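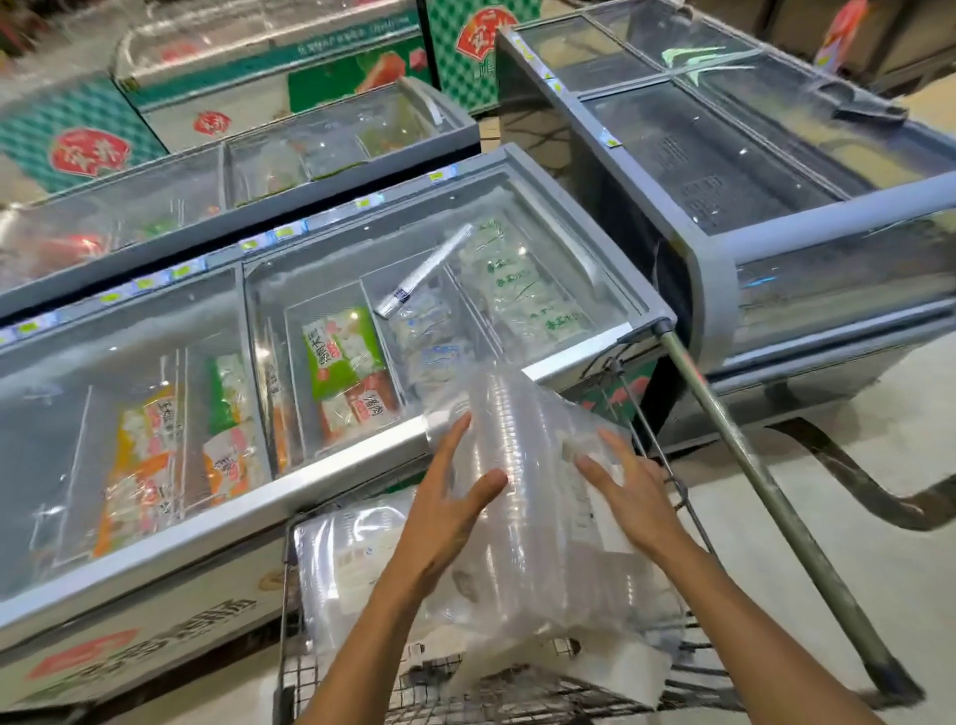 Clear plastic containers held over the trolley, next to the chest freezers.

Student project report, Perception and Tooling strand
March 2019

My bit of the Lasia project was the hand and object tracker, so most of this report is me going on about see-through plastic. Siwan Parry did the planner that sits on top of it and Alun Griffiths supervised us both (thanks Alun, sorry about the server).

The idea is simple enough. Lasia takes head-height video of someone doing an everyday job and turns it into a list of steps a robot planner can use: reach, grip, lift, put down. To get there you need to know where the hands are, what they're holding and when they let go. Hands were easy! I used a ready-made detector, trained it a bit more on 2000 of our own labelled stills, and it was happy by the second week, bare forearms and all.

Objects were another matter. My first version found things by looking for solid edges and then asking the depth model how far away they were. Put a stack of nested clear tubs in front of it and it goes to pieces, because every rim is an edge. It kept reporting a whole pile of thin flat objects floating on top of each other, and the depth model looked straight through the lot. Freezer lids did the same thing to it, and it happily told Siwan's planner to reach through the glass for the dumplings.

So I changed tack and stopped asking what the thing was. The new version starts from the hands. If two hands move together and keep the same gap between them, whatever is in that gap gets treated as one lump, rims or no rims, until the fingers open. I called this the lump rule in the code and the name has stuck, sadly.
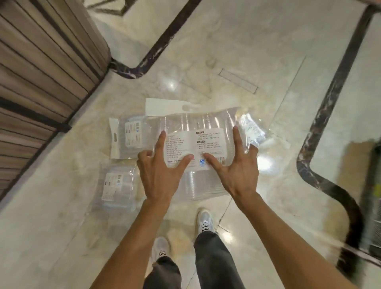 Flat packs were where the lump rule needed a second go. With a bag on the floor and the palms down on it, the hands keep their gap beautifully but there's no grip at all, and version one wrote "lift" every single time. I added a check on finger shape and a new step type, "press", and Siwan had to teach the planner what to do with it (she was very patient). Printed labels helped too. They're the one part of a clear bag that stays put from one still to the next, so the tracker now hangs on to a label if it can find one, even half covered by fingers.

We tested on 200 short clips, with Delyth Howells marking the right answers by hand. Wrong lifts dropped to 5, and 4 of those had glare off a shiny floor. I tried masking out the bright spots but it ate the film on the bags as well, so that's switched off for now.

Still to do before May: smaller packs tucked under bigger ones, which the tracker merges into one, and the config files, which are a mess and entirely my fault. The code is in the Lasia folder under tracker, and you'll want to read the notes on the depth settings before you run it.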